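Dalisay Marine Institute extends seabed monitoring in the Tokby Sound

New moorings and a bottom-mounted observatory will give the first year-round record of oxygen and currents in the deep basin

The Dalisay Marine Institute has begun a programme of continuous measurement in the Tokby Sound, with seven moorings to be placed between the inner basin and the open shelf. The first two were put in the water in November. The remaining five will follow in stages over the coming season, as weather and ship time allow.

The programme, known as Clerkari, will record temperature, salinity, dissolved oxygen and current speed from just below the surface to the seabed. It replaces a series of ship visits which until now gave readings only in the calmer months.

"We have good summer figures for the Sound and almost nothing for the winter," said Renato Evangelista, head of coastal observation at the Institute. "The deep water is renewed when dense water from the shelf spills over the sill, and we believe most of that happens during winter storms, when no vessel can work there. The instruments have to be in place before the weather arrives."

Layout of the moorings

The moorings form a line running from the inner basin, across the sill and out to the shelf edge. The deepest stands in 200 metres of water. Each consists of an anchor, an acoustic release, a length of jacketed wire and a submerged float, with sensors clamped to the wire at fixed depths. The three moorings nearest the sill also carry an upward-looking current profiler.

There are no surface buoys on the inner part of the line, where ferries and fishing boats pass regularly. The top floats in this section are held well below the keel depth of local traffic. The two outermost moorings do have surface buoys, fitted with lights and radar reflectors, and these send a short summary of readings to shore every hour.

A bottom-mounted frame will be lowered beside the sill once the line is complete. It will hold an oxygen sensor, a turbidity sensor and a pressure gauge, and will be connected to shore by cable. Mariners are asked not to anchor within the area marked on the local notice, and skippers using bottom gear are asked to contact the Institute before working near the sill.

Shore station and data handling

Readings from the buoys and the cabled frame are received at the shore station in Tokby, where they are checked against the expected range for each sensor and then stored. Values that fail the check are kept and flagged. The sensors on the inner moorings store their own data, to be collected when each mooring is recovered for servicing.

The receiving and storage equipment at the station is supplied and maintained by Matex under a service agreement. A second set of equipment is held at the Institute's main building, and the two are compared overnight so that a failure at one site does not leave a gap in the record.

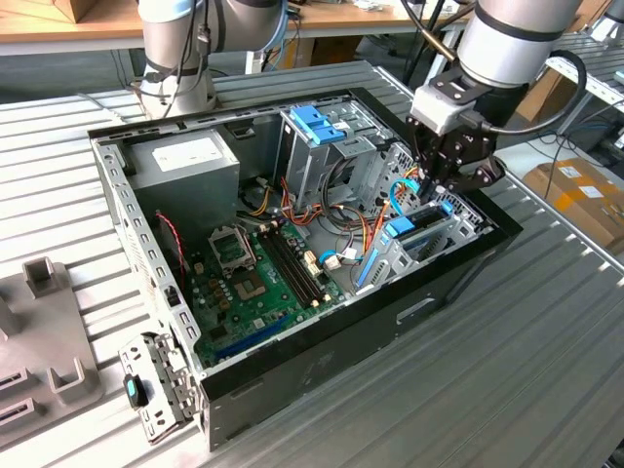 Servicing and recovery

Each mooring will stay in the water for nine months before it is brought up, cleaned and replaced. Growth on the sensors is the main cause of drift in these waters, and the oxygen sensors in the upper layer are fitted with wipers to slow it. All sensors are calibrated before they go out and again on their return, and the difference is used to correct the record.

Recovery is carried out by sending a coded sound signal to the acoustic release, which lets go of the anchor and allows the float to bring the mooring to the surface. Anyone who finds a loose float or instrument on the shore is asked to leave it closed and to call the number printed on the casing.

Use of the results

Hourly readings from the outer buoys will be free to view on the Institute's website. The full corrected record will be released after each servicing period, together with the calibration notes and a list of known gaps.

The Institute expects the oxygen record to be of particular interest to fish farms in the inner basin, where low oxygen in late summer has been a concern for several years. "A farm manager wants to know what is coming up from below, and how soon," said Mr Evangelista. "We cannot promise a forecast at this stage. We can give them a proper measurement - and a run of several winters should tell us whether a forecast is possible."

Researchers who wish to add instruments to the moorings may apply to the Institute. Space is limited on the sill moorings, and proposals should state the weight, power needs and sampling rate of any equipment.

About the Dalisay Marine Institute

The Dalisay Marine Institute carries out research and long-term observation in coastal and shelf waters. It operates the shore station at Tokby and provides training in mooring design and sensor calibration.

Media enquiries should be addressed to the Institute's press office. Interviews with the Clerkari team can be arranged on request, subject to ship schedules.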